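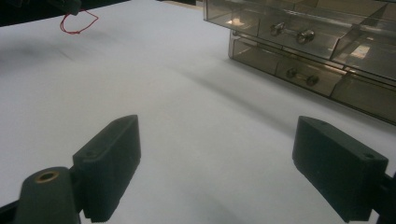

Section 3. Setting up a polling station in Jiren

3.1 Before you start

Jiren holds the station list, the voter register and the turnout returns for the ward. You need the presiding officer's login and the sealed envelope issued by the Wernham district office. The envelope contains the station code and two activation slips.

Note: Jiren does not record how anyone voted. It records only that a ballot paper was issued.

3.2 Opening the station

1. Sign in and select Elections, then Local, then your ward.
2. Enter the station code. For the Jernodley ward by-election the code is 1105.
3. Check that the polling place and the hours match the printed notice.
4. Select Load Register. Loading takes nearly 3 minutes on a slow line. Leave the page open until the status reads Complete.
5. Compare the register total with the figure on the cover sheet. If they differ, stop and call the district office.
6. Enter both activation slips. Each slip must be entered by a different officer.

Caution: Three wrong entries lock the station. Only the returning officer, Iara Iturra, can unlock it.

3.3 Adding party agents

1. Open Agents and select Add.
2. Type the agent's name as it appears on the appointment form.
3. Choose the candidate or party. Independent candidates are listed last.
4. Save, then print the pass.

Each candidate may have up to two agents on the list at once. To replace an agent, end the first appointment before adding the next. Agents appointed for the Noiphan ward are not valid in Jernodley, even where the two wards share a building.

3.4 Sending turnout returns

1. At each return time, select Turnout and enter the number of ballot papers issued so far.
2. Confirm the number with a second officer.
3. Select Send. A receipt number appears.
4. Write the receipt number in the station log.

Note: A sent return cannot be edited. To correct one, send a new return and tick Replaces Earlier – the old figure stays in the record, marked as withdrawn.

Closing the station is covered in Section 4.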